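Forums > Laundry & Closets > Socks > Pairing before the basket or after?

Print this page | E-mail to a friend
42 replies | 2,058 views

histow_hal
OK so the sock thing again. Been dumping the clean pile straight on a table and pairing from there, singles go in a pink basket till the mate turns up. Works better than the bed – white tabletop, dark socks, you see everthing. Greens are easy. Grays are killing me, they crumple up and I can't tell the heel from the toe.
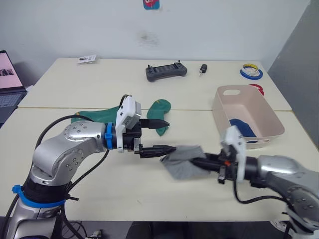
Re: Pairing before the basket or after?

mudroom201
Basket first!! Always basket first. Then pull one out, look for its twin, done. Tables just mean socks on the floor at my place. We had this exact fight in the Clidville thread last June.

histow_hal
Tried basket first. You end up digging. Dark blue one sits at the bottom of the basket and you forget it exists.

gadville_gran
Table, no question. But flatten them as you go. Lay them in a row, toes the same way, pairs side by side. For the long ones I give a little pull at both ends, cuff and toe, then down on the table. Takes two seconds. My Sarmiento hamper is deep so I'd never find anything in there anyhow.

threadbare
Pulling kills the elastic. Don't.

gadville_gran
A gentle pull. Been doing it forever, my cuffs are fine.

threadbare
OK but yours are prob thick wool. Thin dress socks go baggy. I had a whole set go on me – smoothing with your palm does the same job

histow_hal
Split the difference, only stretching the gray ones. Two greens and a light gray lined up in the middle, long gray still to go down. 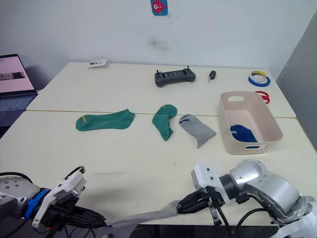

Long gray pulled out straight, dark blue waiting in the basket

mudroom201
Ok that does look neat. Still say it's too many steps for socks

pegs_n_pins
What are the yellow tags on the greens? If that's a size thing you could sort by that. I sew a colored thread in the toe of every pair, one color per kid. No more guessing.

threadbare
Thread in the toe would drive me nuts. Itchy.

pegs_n_pins
Tiny stitch, outside only. No complaints from the kids so far

histow_hal
Thread is a good idea for the grays, might steal it. Greens I don't need it, only have the two. What I've landed on for now is odd ones in the basket, the pair I'm working on stays out on the table by itself. 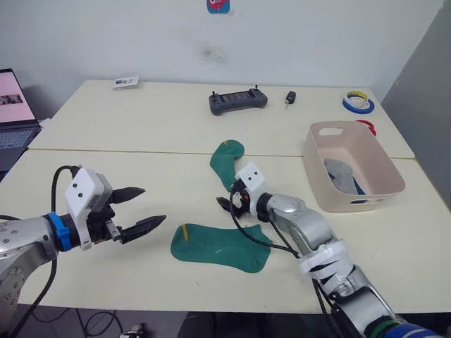
Then cuffs together, fold over once, no balling. Balling is what stretches them if you ask me, way worse than a tug. Drawer holds more too.

threadbare
Agree on balling. Finaly something.

gadville_gran
I ball mine. Sorry.

mudroom201
lol here we go. page 2

Shares: 234 | Comments: 42
Print this page | E-mail to a friend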